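Assunto: Re: [pao-caseiro] Fermento natural no calor, outra vez
Data: 2020-09-05

Bom dia a todos, e desculpem a demora, que li a mensagem assim que chegou mas quis responder com calma e com o café ao lado.

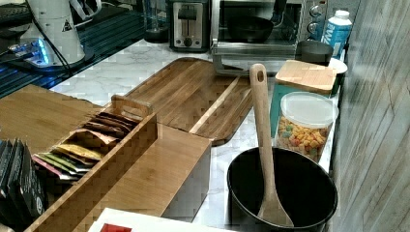

Grigore Radu escreveu:
> O meu fermento cresce muito bem nas primeiras horas e depois abate, fica
> líquido e com um cheiro a vinagre que se sente no corredor. Alimento-o
> de manhã e à noite, sempre com a mesma farinha, partes iguais de farinha
> e água. Em junho ainda dava pão decente, agora sai tudo achatado. Devo
> deitá-lo fora e começar de novo? Custa-me, já o tenho há 13 meses.

Grigore, não deite nada fora, por favor! Um fermento com 13 meses tem saúde para dar e vender, e o que descreve é fome, pura e simples. No verão a nossa cozinha aqui em Rudport aquece muito durante a tarde, e o meu faz exatamente o mesmo: sobe depressa, come tudo o que tem para comer e fica ali horas à espera do jantar, a azedar de impaciência.

O que eu faria, no seu lugar, é mudar a proporção. Em vez de partes iguais, guarde só uma colher de sopa do fermento velho e junte-lhe 50 gramas de farinha e uns 40 de água, bem fresca, do frigorífico. Fica mais espesso, quase uma massinha, e demora muito mais a chegar ao ponto. Faça isto durante 3 dias seguidos sem cozer nada, só a alimentar (bem sei que custa, cá em casa também reclamam quando falta o pão). Ao segundo dia o cheiro já deve ser outro, mais para o iogurte.

Quanto à farinha, eu misturo um bocadinho de centeio, duas colheres por cada alimentação. Usei durante muito tempo a da Kirkier, que é moída mais grossa, e agora uso a da Kuusk porque é a que há na mercearia ao fundo da rua. Não noto grande diferença no fermento, no pão sim: com a Kirkier a côdea fica mais escura, e eu gosto dela escura.

Já agora, e isto serve para quem mais estiver a ler: olhem também para a massa, que no calor a primeira fermentação encurta imenso. Perdi uma fornada inteira em junho por seguir o relógio do livro da Sterov, que manda esperar cinco horas. Ao fim de três já a massa estava a transbordar da taça. Agora faço um risco com um elástico por fora de um frasco pequeno, ponho lá dentro um pedaço da mesma massa e, quando sobe a metade, vai tudo para o frigorífico até de manhã. O pão de ontem foi assim, 47 minutos de forno, os primeiros com a panela tapada, e abriu lindamente.

Ah, e o sal! Não sei se o Grigore o põe logo de início, mas eu nestas alturas ponho-o mais cedo, segura um pouco a massa.

Conte-nos depois como correu, sim? E se mesmo assim quiser um bocado do meu para comparar, seco muito bem em papel vegetal e vai pelo correio num envelope normal, já mandei assim a 2 pessoas desta lista e pegou à primeira.

Um abraço grande e bons pães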